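Trastus - Site de Cidmont
Groupe de travail « Règles d'exploitation des cellules à deux bras »
Compte rendu de la réunion du 2026-01-16

Présidence : Edeltraud Kaufmann
Secrétariat de séance : Lionel Fleury
Présents : les représentants de l'atelier Hoarau, du service prévention, de la maintenance et de l'équipe Even
Excusé : le responsable des achats

La séance est ouverte à 9 h 30.

1. Approbation du compte rendu précédent

Le compte rendu de la réunion de décembre est approuvé, sous réserve d'une correction au point 4 : il convient de lire « arrêt de catégorie 1 » et non « arrêt de catégorie 2 ». Le secrétariat diffusera la version corrigée.

2. Bilan des essais d'ensachage

L'équipe Even présente le relevé des essais menés sur la tâche de mise en sachet de fruits. Sur 767 essais enregistrés, 243 ont été interrompus par l'opérateur avant leur terme. Mme Kaufmann fait observer que ce chiffre ne peut être interprété en l'état, les motifs d'interruption étant saisis en texte libre et selon des usages différents d'une équipe à l'autre.

Le groupe convient d'une liste fermée de motifs : sachet mal ouvert, prise manquée, contact entre les deux bras, câble accroché, intervention pour raison de sécurité, autre (à préciser). La reprise des relevés antérieurs est jugée trop coûteuse et n'est pas retenue.

3. Règle d'accès à l'enceinte

Le service prévention rappelle que l'introduction des mains dans l'enceinte, même brève, suppose la mise hors énergie des deux bras. La pratique consistant à n'arrêter que le bras le plus proche a été constatée à plusieurs reprises lors du repositionnement des sachets. Elle est proscrite à compter de ce jour.

M. Fleury demande si une dérogation est envisageable pendant les réglages. Après discussion, la dérogation est admise en vitesse réduite, sous commande maintenue, en présence d'une seconde personne placée à portée de l'arrêt d'urgence. Elle ne s'applique pas aux essais courants.

Décision 1 : la fiche d'accès est modifiée en ce sens et affichée à chaque poste avant la prochaine séance.

4. Cheminement des câbles

La maintenance signale l'usure de la gaine sur un câble de préhenseur, relevée lors d'un contrôle de routine. Les boucles laissées libres au niveau du coude permettent l'amplitude nécessaire au poignet, mais leur longueur varie selon la personne qui effectue le montage. L'atelier Hoarau s'oppose à un bridage complet, qui reporterait la contrainte sur le connecteur.

Il est proposé de fixer une longueur de boucle de référence, de la repérer sur la gaine et de la vérifier à chaque prise de poste, bras repliés puis bras en extension. Le contrôle visuel des gaines sera par ailleurs effectué tous les 30 jours et consigné au registre de la cellule.

Décision 2 : adoptée à l'unanimité. La maintenance rédige le mode opératoire.

5. État initial de la tâche

Le groupe examine le projet de règle relatif à la préparation du plan de travail. Les points suivants sont arrêtés :
- le sachet est posé vide, ouverture dégagée et accessible au préhenseur ;
- le panier est placé à l'intérieur de la zone commune aux deux bras ;
- les fruits présentant une arête ou une tige rigide sont signalés au relevé ;
- aucun outil ni emballage de rechange ne demeure sur le plan de travail.

Un désaccord subsiste sur l'orientation du panier. L'équipe Even souhaite la laisser varier d'un essai à l'autre, afin de ne pas favoriser une trajectoire unique. Le service prévention préférerait un gabarit. Mme Kaufmann propose de conserver l'orientation libre, à condition que le bord du panier reste en retrait de 30 mm par rapport aux parois. La proposition est retenue à titre provisoire.

Décision 3 : règle applicable jusqu'à la prochaine réunion, puis réexamen au vu des relevés.

6. Questions diverses

M. Fleury indique que la traduction allemande du livret d'accueil est en relecture. Le glossaire emploie encore deux termes pour « préhenseur » ; le terme unique sera arrêté par échange de courriels.

La maintenance demande que les cartes électroniques placées à l'avant des cellules soient incluses dans le périmètre du nettoyage hebdomadaire. Le point est renvoyé à l'atelier Hoarau, qui précisera les produits autorisés.

La date de la prochaine séance sera communiquée par le secrétariat. La séance est levée à 11 h 15.

Le secrétaire de séance, Lionel Fleury
Annexe au point 5 - Plan de travail, sachet et panier
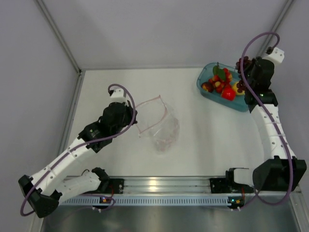
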